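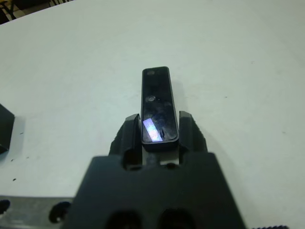 Damp smell in rented hall cupboard, what would you do?

Posted by Yamuna Gounder in Home and Garden, April
14 replies – 606 views

Hi all, quick one hopefully. We run a secondhand school uniform swap out of a side room at the hall in Clullville, every Friday after school. Stock lives in a built in cupboard on the outside wall. Since we came back after the winter everything in there smells. Not mouldy as such, no black spots that I can find, just that old tent smell. Blazers are worst. Jumpers not far behind. Shirts seem ok??

Have tried – bicarb in saucers, a bag of charcoal, leaving the doors open while we're there (two hours, so probably pointless). Washed the jumpers at home, came out lovely, put them back, smelt again by the next week. Can't wash the blazers, they're dry clean only and we sell them for next to nothing so paying for that is out.

The hall say no leak. The wall feels cold but dry to the hand. There's a vinyl floor in there and a shelf across the back that goes right up against the wall. Everything's in plastic crates with lids, apart from the blazers which hang.

Do I need a dehumidifer or is there something cheaper? We have £48 in the tin till the summer sale. Ta.

Share – 3 comments

Gert Ndlovu
Helpful: 25

Had this in a cupboard in my mum's place. Cold outside wall, doors shut all week, air can't move. Damp in the air settles on the wall at night and has gone again by the time you put your hand on it, so it feels dry. Buy a cheap humidity meter before you buy anything else. Few quid. Leave it in there shut for a week and look at the highest reading. If it's up past 70 or so most nights you've got your answer.

Then:

Pull the shelf forward. Even a couple of inches off the wall. If it's fixed, take the crates off the back of it and leave a gap.

Blazers off the outside wall. If the rail can't move, hang them somewhere else. Have you got a bit of the room that doesn't get used? A rolling rail with an old sheet over it would do.

Vents in the doors, top AND bottom. One on its own does very little. Ask the hall first, obviously. They might even do it for you, ours did once we'd moaned enough.

Lids on crates are fine if the clothes go in bone dry. If they go in a tiny bit damp then you've sealed it in. I'd guess this is what's happening with your jumpers, wool takes ages. Feels dry, isn't.

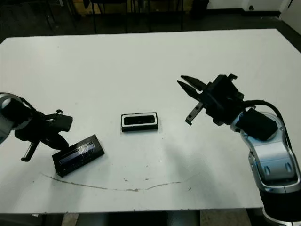
Also wipe the whole inside down before anything goes back. Back wall, underside of the shelf, the floor under the crates. Warm water and a bit of washing up liquid, then white vinegar, then leave it open overnight with a fan if you can get someone to let you in. The smell sits in dust. People forget the tops of the doors as well.

Forget the bicarb. It does something for a fridge, a cupboard that size would need a bucket of it.

Dehumidifier – a small plug in one might be ok but is there a socket? And who empties it between Fridays? The little ones hold hardly anything and then switch themselves off. I'd leave that till last.

Karabo Nkosi
Helpful: 6

for the blazers – cheap vodka in a spray bottle, half and half with water. theatre wardrobe trick. mist the lining and armpits, hang outside on a breezy day not in full sun. try a hidden bit first. did a whole rack of 100 for our panto and it worked on all but the really bad ones. smell will come back if you put them back in the same cupboard tho so do what Gert says

Tshepo Naidoo
Helpful: 0

Just get a tumble dryer

Yamuna Gounder (asked the question)

Thanks both, and Tshepo lol. Meter has been in a week. Highest was 81! Lowest 64 and that was with the doors open. So that's that then. Shelf isn't fixed, it was only resting on battens, so have pulled it out and there was a grey fluffy line all along the back of it. Grim. Wiped down, crates now one row deep instead of two. Tsutomu who does the hall bookings is asking about vents, says they've got to go through Storkum for anything with a drill as they own the building. Could be a while.

Blazers are in my spare room for now. Going to try the vodka at the weekend if it stays dry. Does it have to be vodka or will any clear spirit do, we've got half a bottle of gin from Christmas

Karabo Nkosi

not gin, they'll smell of gin

Was this page useful? 31 people said yes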